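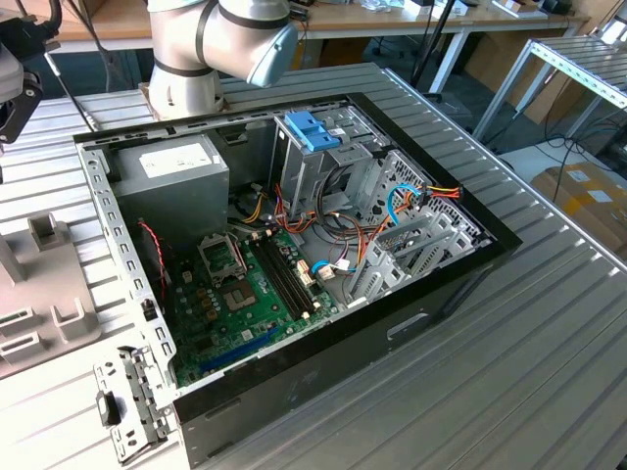 Mastness, 18 July 2023

Moisture probes in the compost bins again. Bin 4 reads low, the rest ok. Swapped its cable, same thing, so its the probe. Roxana wants the logger on 30 min intervals, I left it at that.

Turned bins 2 and 3 with Esi. 3 smells sour, needs straw.

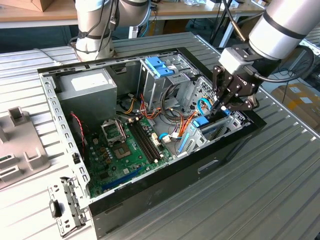
Straw order from Laryea still not in. Yayra phoned, was told Thursday. Meanwhile shredded cardboard in bin 3, two buckets. Labels are washing off the lids, so I want plain white ones stuck flat on top like the one on the power supply. Paint pen, not marker.

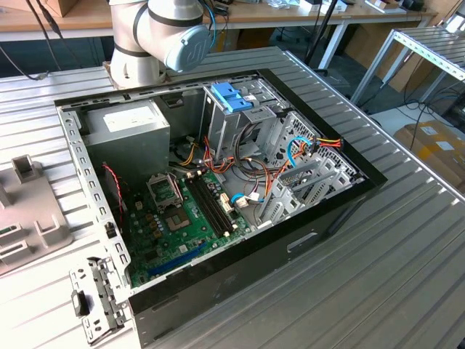

Tower on its side, lid panel off.

March temps still on paper, Saadet has the sheets. Ask for them befroe the Pritia samples go out.

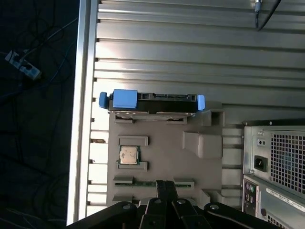
Drive and processor in the gray tray.

Sieve is torn at one corner. Radek has mesh?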